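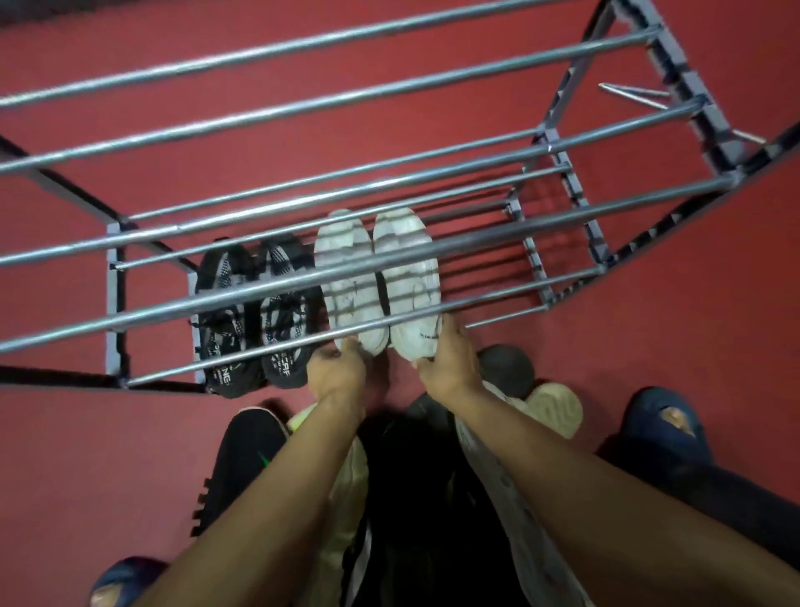 Zapatero de varillas: galería de uso

Reunimos en esta página las fotos del zapatero metálico de dos alturas con el calzado puesto. El catálogo lo muestra vacío y de frente; cargado y desde arriba es como se mira un zapatero cuando uno llega a casa y se descalza.

Es un mueble sencillo: dos laterales y varillas de acero entre ellos. No lleva baldas, puertas ni fondo. La suela descansa directamente sobre las varillas y el polvo cae al suelo, donde se barre. Quien busque un mueble cerrado para el recibidor encontrará otros modelos en la sección Oltness.

Dos alturas a la vista

Con un par de zapatillas blancas a medio colocar se aprecia bien la separación entre varillas. Desde arriba se ve lo que hay en el nivel inferior, donde está el par negro de punto con letras blancas. Para el calzado de diario resulta cómodo, porque no hace falta agacharse a mirar qué par está abajo.

Las varillas son redondas y lisas. Se limpian con un paño húmedo y se secan después. Desaconsejamos los estropajos y cualquier producto con cloro.

Los encajes del lateral

Cada varilla entra por sus extremos en las muescas del lateral. Se montan a mano, empezando por el nivel de abajo, y conviene no apretar nada hasta tener las dos piezas laterales en pie. Si un extremo no asienta, se saca y se gira un poco antes de volver a probar. Forzarlo con un martillo marca el encaje y luego la varilla baila.

Las varillas de repuesto se piden sueltas con la referencia 2481. Sirven para los dos niveles.

Forma de corazón

El perfil lateral es lo que más comentarios recibe. Dibuja un corazón abierto, con una banda exterior plana y los soportes verticales por dentro. A algunos les parece demasiado llamativo para una entrada pequeña - es cuestión de gustos - y otros lo compran precisamente por eso. En un dormitorio infantil o en un vestidor queda muy bien. Contra una pared larga y vacía destaca más que en un rincón.

El calzado se coloca con la punta hacia el fondo y el talón hacia fuera. Así se coge por detrás con dos dedos y el par sale entero.
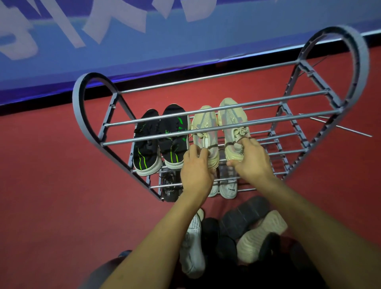
La misma colocación vale para botines bajos, aunque la caña ocupa más y hay que dejar libre el hueco de al lado. Las botas altas no caben en el nivel inferior. Para ellas recomendamos la bandeja Arkness, que se pone en el suelo junto al mueble y recoge también el agua los días de lluvia.

Con tacón fino hay que fijarse en que el tacón quede detrás de una varilla, enganchado. Si se deja entre dos, el zapato se vence hacia delante. El calzado infantil muy pequeño puede colarse por los huecos, así que lo mejor es reservarle una cesta aparte.

Pares claros y pares oscuros

Para los pares de punto en tonos crema aconsejamos el nivel de arriba. La tela clara se ensucia con la tierra que se desprende de otras suelas, y en un mueble abierto esa tierra pasa de un nivel al otro. Los negros aguantan mejor abajo. Si todo el calzado es claro, basta con sacudir las suelas en la puerta antes de guardarlo.

Sobre qué suelo ponerlo

Apoya bien en moqueta, en baldosa y en tarima. En moqueta gruesa puede hundirse algo más de un lado y las varillas se inclinan. Se corrige moviendo el mueble un palmo o colocando una base rígida debajo. En tarima conviene pegar fieltros bajo los laterales para no rayar al arrastrarlo. 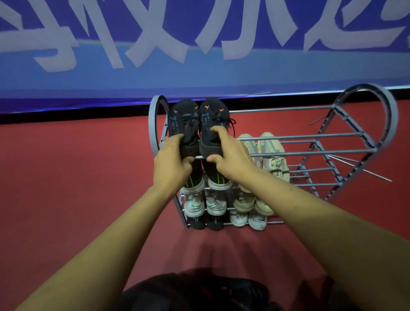
Texto: equipo de contenidos de Sovomance
Publicado el 15/03/2025

El conjunto visto con algo más de distancia, sobre suelo rojo y con un par negro entre las manos, da mejor idea de los dos laterales y de las varillas que los unen. Conviene dejar espacio libre delante para meter y sacar el calzado con las dos manos sin rozar la pared ni otro mueble.

El color de los laterales cambia bastante con la luz. En unas fotos tira a gris oscuro y en otras a un gris azulado. El acabado se vende como gris, sin más, y de momento es el único disponible.

Pedidos y recambios

Zapatero completo: referencia 390
Par de laterales: referencia 141
Juego de fieltros: referencia 192
Varilla suelta: referencia 2481

Los recambios se recogen en la tienda Tănase o se envían con el siguiente pedido. Las varillas viajan en tubo de cartón, sin plegar, y el tubo se puede devolver. Los pedidos de laterales sueltos que quedaron pendientes en diciembre ya están servidos.

Si tiene fotos del zapatero en su casa y quiere que las añadamos a la galería, puede dejarlas en el mostrador o mandarlas desde el formulario de contacto, indicando el tipo de suelo.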